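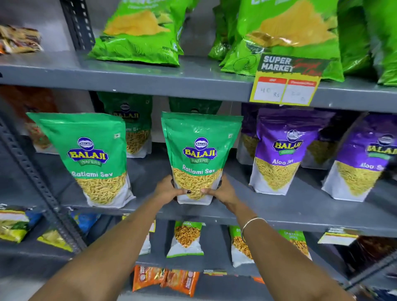

十月的零食架，和一包 Ratlami Sev

我有个改不掉的毛病，进了超市总要先拐到零食那一排，哪怕购物单上只写着洋葱和牛奶。那天傍晚也是这样，本来十分钟能办完的事，最后磨蹭了快一个小时，回家时天都黑透了，米还没淘。

先说 Balaji 的这两种 sev 吧。绿白袋子的叫 Ratlami Sev，紫白袋子的叫 Aloo Sev，在灰色的货架上挨着摆，颜色一绿一紫，老远就认得出来。没吃过的朋友可能不知道 sev 是什么：用鹰嘴豆粉和成面团，压成细细的丝下油锅炸，炸出来金黄酥脆，空口吃、撒在饭菜上都行。Ratlami 这一路的口味偏辛香，有丁香和黑胡椒的味道，后劲会慢慢上来；Aloo Sev 里加了土豆，丝更细，颜色也浅一些，性子温和得多，小孩子和怕辣的人都喜欢。

我喜欢这种带透明窗的袋子，里面的 sev 粗细颜色看得一清二楚。我挑的时候总爱两只手捧着看一看，碎得太厉害的就放回去（对不起，下一位顾客）。上面一层是绿油油的薯片，我也犹豫过，最后还是忍住了，毕竟家里柜子里还有一包没拆的。

第一次吃到 sev，是好多年前在 Leena Manninen 家。她那时候刚学会做 poha，就是压扁的米片炒洋葱、姜黄和青辣椒，出锅以后抓一大把 sev 往上一撒，再挤半个柠檬。我吃了两碗，还厚着脸皮把剩下的半袋 sev 揣回了家！后来我自己也做，做得没有她的好，米片老是泡得太软，不过有了上面那层脆的，什么都能原谅。

现在我家的吃法已经很随便了。早上撒在酸奶拌黄瓜上，中午撒在番茄汤里（要撒一勺吃一勺，泡久了就塌），晚上切一点生洋葱、番茄和香菜，拌上 sev，挤柠檬汁，再来一小撮盐，就是一盘下茶的小菜。上个月 Elli Keskinen 来家里坐，我端了一盘出来，她说晚饭前只尝一口，结果我们俩坐在厨房里一直吃到盘底，正经的炖菜倒没怎么动。

还有一道番茄 sev，值得多说两句。锅里放油，炒香孜然，下蒜末和切碎的番茄，小火熬到出油，加辣椒粉、姜黄和一点点糖，再添一碗热水煮开。吃之前关火，把 sev 倒进去，拌两下马上端上桌，配热热的薄饼。这道菜我习惯用 Ratlami，味道够浓，撑得住番茄的酸，盐就要少放一点。要是用 Aloo Sev，我会多加半勺辣椒粉。

开了袋的 sev 最怕潮。我以前拿夹子一夹就算了，过几天再吃就有点皮，心疼得很。现在都倒进玻璃罐里，盖紧，放在离灶台远一点的那格柜子。真的回了潮也不用扔，干锅小火翻一翻，放凉了又是脆的。

下回我想试试自己炸。Leena 说压面的那个模具她可以借我，只是她搬家以后东西还没理完，得先从箱子里翻出来。等她找到了，我再来写。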